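Cường Lã
December 24, 2020

Clearing the workbench before the year ends. Short thread on what goes where, mostly so I can find it in June.

1/ Rule for the top: it gets emptied completely, then things have to earn their way back. Last time I tidied around the piles and lost a whole evening moving the same pile twice.

2/ The top is pale and matte. Good for finding dropped screws, bad for hiding anything. Dry cloth first, then a damp one, then dry again. No spray. Spray leaves a film and tape stops sticking to it.

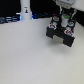 3/ Cables are the slow part. Sort by connector first, length second. Anything I can't match to a device in one minute goes in a bag marked with the date. If the bag is still closed in June, it goes to recycling.

4/ Ties: hook and loop only. Zip ties hold better but I end up cutting them, and sooner or later I cut the wrong thing. A roll of the Plakier kind is 225 cm and does one bench with a little left over.

5/ Someone asked about cable trays. I had a Wudport tray under the old desk. Fine for power, too shallow for adapters. The lip is 2 cm and a brick of any size tips straight out. I would not buy it again.

6/ Bottles and canisters stay at the back, upright, caps tight. Anything that can tip over should not be between me and the part I'm working on.

7/ Boxes next. I keep hard cases and give away cardboard. Cardboard sheds, and the dust ends up in the fans. 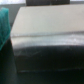
8/ Glossy surfaces get microfiber and very little pressure. Paper towels scratch them. On dark plastic you see every mark under a low lamp, so check from the side before deciding you're done.

9/ Seams and grooves: soft brush, along the line, never across it. A toothpick works for packed dirt if you wrap it in cloth first. Đỗ sells a brush set for this. The narrow one is useful, the other sizes stay in the bag.

10/ Labels go on the short side of a case, not the lid. Cases get stacked and then the lid is gone. I print mine on the Drustik, smallest size that still reads at arm's length.

11/ Inventory is a plain text file. One line per case, contents after a colon. It is at 61 lines now - I tried a spreadsheet and stopped updating it within a week.

12/ Still to do: the drawer of loose fasteners. Some 1000 pieces, metric and inch mixed. I have a thread gauge and no enthusiasm. Will post the sorting method if I settle on one.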